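Galerie: Zwei Wochen mit dem Greifer-Set von Trandiva

Seit September steht bei uns in der Werkstatt in Clemberg ein neues Greifer-Set, und ich komme kaum noch dazu, etwas anderes anzufassen! Wir hatten es bei Hastis auf dem Tisch gesehen, kurz selbst ausprobiert und am selben Nachmittag eins zum Testen mitgenommen. Im Karton lagen der Greifer, ein Adapterflansch, das Netzteil, zwei Sätze Fingerpolster und ein Heftchen mit 103 Seiten, von denen ich vielleicht dreißig gelesen habe (die Kapitel zur Verkabelung sind richtig gut geschrieben, der Rest ist eher zum Nachschlagen).

Der Aufbau ging flott. Flansch an den Arm, vier Schrauben, Stecker drauf, Software starten. Um halb elf hatten wir ausgepackt, vor dem Mittagessen ging der Greifer zum ersten Mal auf und zu. Die Referenzfahrt macht er selbst, man muss nur vorher alles zwischen den Fingern wegräumen. Beim Einstellen der Kraft fängt man am besten ganz unten an und tastet sich hoch. Unser Standardwert liegt inzwischen bei 222 auf der internen Skala, damit hält er Pappschachteln, ohne sie einzudrücken.

Was mir am meisten Spaß macht, ist die Sicht vom Handgelenk aus. Man hat den Greifer immer unten im Bild und sieht beide Finger gleichzeitig, dazu den Tisch dahinter. Für das Anlernen von Greifpunkten ist das Gold wert!
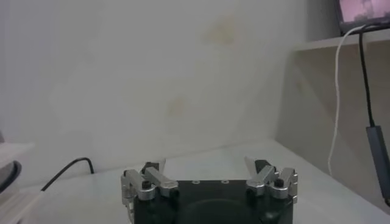
Finger offen, nichts dazwischen. Die silbernen Gelenkglieder laufen links und rechts nach innen, vorne sitzen die schwarzen Polster.

Rezaul Kodikara schrieb uns dazu, er habe dasselbe Set seit dem Frühjahr im Einsatz und sei mit der Mechanik sehr zufrieden, die mitgelieferten Polster würden ihm bei glatten Teilen aber zu früh rutschen. Er sei auf die weicheren von Patwary umgestiegen, die allerdings schneller verschleißen. „Nach 300 Griffen an Glasröhrchen sieht man ihnen das schon an“, meint er, und für Karton und Holz würde er bei den Originalen bleiben.

Das mit den glatten Teilen kann ich bestätigen. Bei unseren Kunststoffdosen mussten wir die Kraft deutlich hochdrehen, und einmal ist uns trotzdem eine weggeflutscht. Die Patwary-Polster sind bestellt, ich bin sehr gespannt! Beim Wechseln bitte die kleinen Schrauben in eine Schale legen, die rollen überallhin.

Zwei Wünsche hätte ich noch an Trandiva. Die Software merkt sich die letzte Öffnungsweite nicht, nach jedem Neustart tippt man sie wieder ein. Und das Anschlusskabel dürfte gern eine Handbreit länger sein, bei gestrecktem Arm wird es bei uns knapp.

Das Testset kostet im Verleih 227 Euro im Monat, der Versand geht extra. Wir haben gerade um einen weiteren Monat verlängert. Fotos mit den neuen Polstern kommen hier dazu, sobald das Päckchen da ist.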